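The shoe cabinet in our hall has been annoying me since we moved to Dralley. It holds plenty, but shoes go in and never seem to come out in pairs. This month I decided to sort it before February was over, and it took 20 minutes, so I can't say why I put it off.

I started with the white canvas pair, my Feiyues, as they get worn most. I've stopped scrubbing the yellowed edge of the soles – it makes no difference and wears me out. A damp cloth and a bit of washing-up liquid does for the canvas.

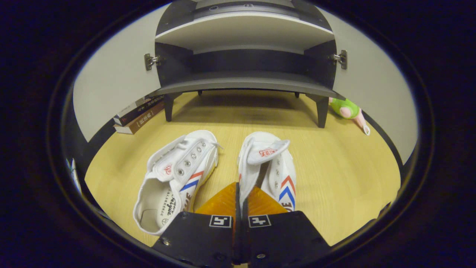
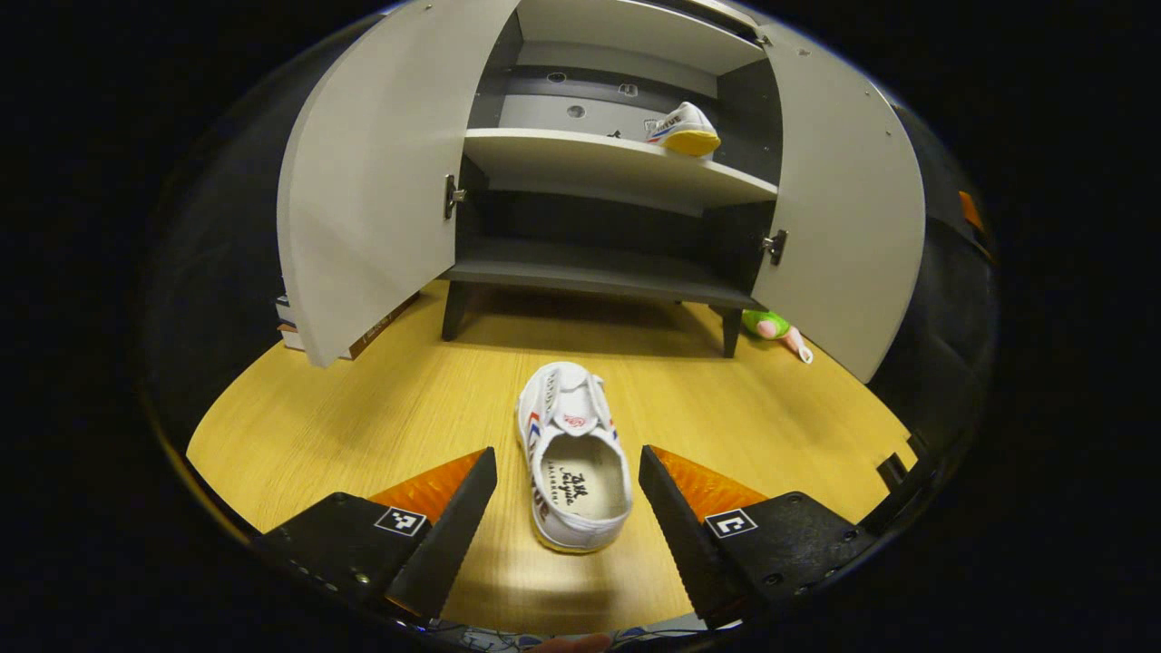

When I mentioned the soles on the Cokier forum, a reply from Umeo advised me to leave canvas shoes to dry out of the sun, stuffed with plain paper, as sunlight only turns the rubber yellower. I hadn't heard that, and mine have always gone on the windowsill.

So they'll dry in the hall from now on. The boots are going under the stairs until autumn, and 4 pairs are off to the charity shop. I still need to find a liner for the bottom of the cabinet.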